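Bunddale says goodbye to Miloslav Vlček, who kept the town's clocks right

The bell at Letedine chapel was rung by hand this August for the first time in a good many years, and the pull of the rope was shared by people who had all, at one time or another, been taught how to do it by the man they were there to remember. Miloslav Vlček, clock mender, bell ringer, beekeeper and for most of his life a resident of Mill Street in Bunddale, died at home in his own bed, with the radio on low and his daughters beside him. He had been poorly since the spring but was still giving instructions from the sofa.

He was born in Skotov, the youngest child of a baker and a seamstress, and came over as a boy with his mother and two brothers. The family rented rooms above what was then the Vávra shop, and old Mrs. Vávra, who had no children and a great deal of patience, let him sit at the back bench after school and take apart alarm clocks that were past saving. By the time he left school he was putting them back together, and the shop took him on. He stayed there all his working life, first sweeping up, then mending, then running the place after the Vávras retired, and he never did change the name over the window. People called him Mr. Vávra for years and he answered to it quite happily.

It would be hard to find a house in the older part of Bunddale without something in it that he had fixed. Kitchen clocks, wristwatches handed down from grandfathers, a music box or two, and on one well-remembered occasion the timer from the school oven on the morning of the harvest supper. He charged very little and was slow to send a bill. When the family went through his ledgers this summer they found more than 700 repairs with nothing written in the payment column except the word "later," and his younger daughter says she has no plans to go chasing any of them!

The town hall clock was his great trial and his great love. He climbed up to it every week in all weathers, and when it was stopped for 10 months while the tower was being repaired he was, by his wife's account, quite unbearable at home. The day it started up again he stood on the pavement opposite with a sandwich and listened to it strike right through the afternoon, and then went back in and adjusted it, as it was running a touch slow.

He married late, and very well. He and his wife met at a dance in Letedine to which neither of them had wanted to go, and they were seldom apart after that. They raised two daughters, kept bees at the bottom of the garden, and drove out to the lake each summer in a car that he also insisted on mending himself, with somewhat less success than he had with clocks. His honey went to neighbors in whatever jars came to hand, and you were expected to bring the jar back.

After he retired he took up the bell. The chapel had been using a recording for years and he could not bear it, so he greased what needed greasing, put on a new rope and started teaching anyone who turned up at 3 in the afternoon with sensible shoes. Children, mostly, to begin with, and then their parents. He was a gentle teacher but a very exact one, and he had a way of tilting his head when someone came in early that none of his pupils will forget.

The service was a simple one, with the hymns he had picked out himself and written on the back of a seed packet. The chapel was full and so was the porch, and tea afterward went on until well into the evening, with honey cake made from his mother's Skotov recipe and a good deal of laughing as well as the other thing.
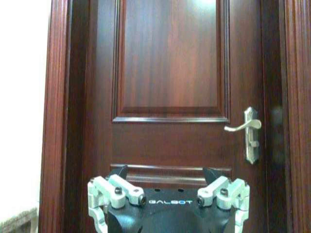

Irena wrote to us the morning after to say that he had mended her mother's mantel clock when she was small, and let her hold the tweezers the whole time. She only found out years later that he hadn't needed them held. "I have the clock on my shelf now and it has never lost a minute that I know of," she wrote. "I wound it when I got in from the chapel and sat with it for a bit. I expect plenty of people did the same."

Miloslav Vlček is survived by his wife, his two daughters and their husbands, three grandsons, and a brother in Skotov, who was not well enough to travel but listened to the service over the telephone. The family would like to thank the nurses who came to Mill Street through the summer, and everyone who left food on the step.

They have asked for no flowers. Anyone wishing to give something may put it toward the upkeep of the bell at Letedine, where lessons will carry on at the usual hour. New ringers are welcome, and there is a spare pair of gloves on the hook.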